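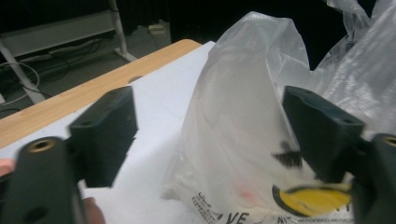
Figure 3. A translucent bag between the two fingers of the hand-held gripper, seen from the gripper's own camera.

Tín Lưu
27 May 2022

We use cookies to remember your reading preferences. Accept all | Manage settings

3.2 Gathering the demonstrations

Thin plastic bags were, for all of us, the most tiresome and most rewarding part of the Harkutside collection. A mug or a wooden block has the good manners to keep its shape while you think about how to pick it up, whereas a bag sags and crumples and folds over on itself, and two grasps that look alike to the person making them can be quite different by the time the fingers close (Figure 3). We wanted the learning system to meet as much of this variety as we could manage to give it, and so we asked our demonstrators to work by hand, with a gripper they could carry about and squeeze as they pleased.

The camera travels with the gripper, and both fingers stay in view during a grasp. We grew rather fond of this arrangement. The model sees the object from the same place in training as it will later see it on the arm, and a good deal of awkward bookkeeping between viewpoints simply goes away. The price is that the background comes along too, with table edges, furniture and cables on the floor, and after some friendly argument we decided to leave all of it in. Our earlier set, Omatar, had been gathered against plain cloth, and the policy trained on it was easily upset by an ordinary room.

Each demonstrator was given a short practice period and then left largely to their own devices. We asked only that they start with the fingers open, approach at a comfortable pace, and let the bag settle between attempts. Printing on the bags was welcome, as lettering and coloured marks give the vision encoder something to hold on to where the film itself is nearly clear.

In all we recorded 2,183 demonstrations. Every one was played back in Anar, our viewing tool, by two people working separately, and where they disagreed they sat down together and watched it again, sometimes over a great many cups of tea. This left 2,144 demonstrations for training. Those we set aside had mostly suffered from dropped frames, or from a gripper reading that had drifted away from the video.

We had hoped to label the folds in the film as well, and made a start on it, but our labels varied so much from one person to the next that we dropped the idea. The Quan baseline described in the next section therefore works from the raw frames and finger opening alone.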